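Zetcombe Sorting Set 528
Section 6: Setting out the set

6.1 Preparing the table

Choose a flat table with a hard, smooth top. A white or pale surface makes the bricks easy to see. Fine colored veins in the pattern do not matter, but raised seams do.

1. Wipe the table with a damp cloth and dry it.
2. Run a hand over the top to check for grit or crumbs.

CAUTION: Do not use scouring powder on the table or the tray. Scratches hold dirt.

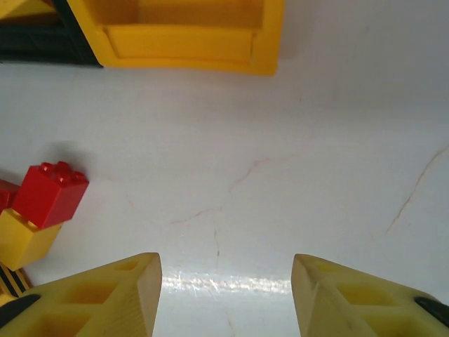 75

6.2 Placing the tray and case

3. Set the tray at the back of the table with the yellow section on the right.
4. Stand the green case to the left of the tray.
5. Lay the metal tool in front of the case. Keep the finger loops toward you.
6. Tip the bricks out in the middle of the table and spread them so that none are stacked.

NOTE: Leave the front of the table clear — bricks pushed too close to the edge end up on the floor.

6.3 Sorting by color

7. Put the blue bricks in the left black section.
8. Put the yellow bricks in the black section next to it.
9. Put the red bricks in the yellow section.

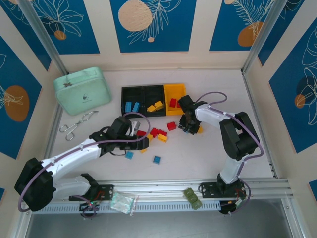
Fig. 6-2. Blue, yellow and red bricks in their sections.

The bricks do not have to be stacked or lined up. If one lands in the wrong section, lift it out before adding more.

6.4 Between rounds

10. Return all bricks to the storage bag and count them against the parts list.
11. Check that the tray is still square to the back of the table.

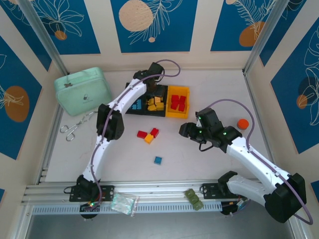
Leave the case where it is until the last round is over. When packing up, wipe the metal tool and let it dry fully before it goes away. Replacement bricks are sold by Pereck in bags of 1,000.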